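Preguntas frecuentes – brazo de reposición Zenora en estantería

¿Cada cuánto hay que recalibrar?
Cada 15 días, y siempre que se mueva la estantería o se cambie la altura de una balda. Si solo cambia el producto no hace falta.

¿Cómo se enseña una referencia nueva?
Menú Ilie > Referencias > Nueva. Medir la caja, ancho y fondo, cargar las 2 medidas y hacer una prueba a velocidad baja. Cajas altas y estrechas: bajar la fuerza de cierre antes, no despues.

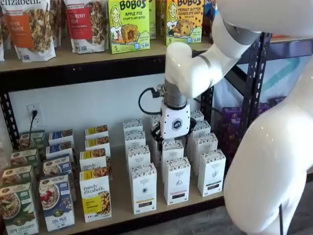
¿Los dedos rozan las cajas de al lado?
Casi siempre es el cero de la pinza. Soltar el par, cerrar a mano, guardar cero. Si sigue igual, mirar los tornillos de los dedos – 6 en total, llave del kit Clisard.

¿Qué hago con el cable de la muñeca?
Dejarle bucle. Si va tirante, el brazo para con error 71. Nada de bridas apretadas, por favor.

¿Con qué se limpia?
Paño seco en la carcasa. En los dedos, paño apenas húmedo y sin alcohol, que se come la goma.

¿Puedo meter la mano con el brazo en pausa?
No. Pausa no es parada. Seta de emergencia y luego la mano.

¿Y si no arranca despues de un corte de luz?
Esperar más de dos minutos, rearmar, volver a posición de reposo desde el menu. Si no, abrir incidencia en Bomitach con el número de error.

Actualizado: 26 de julio de 2026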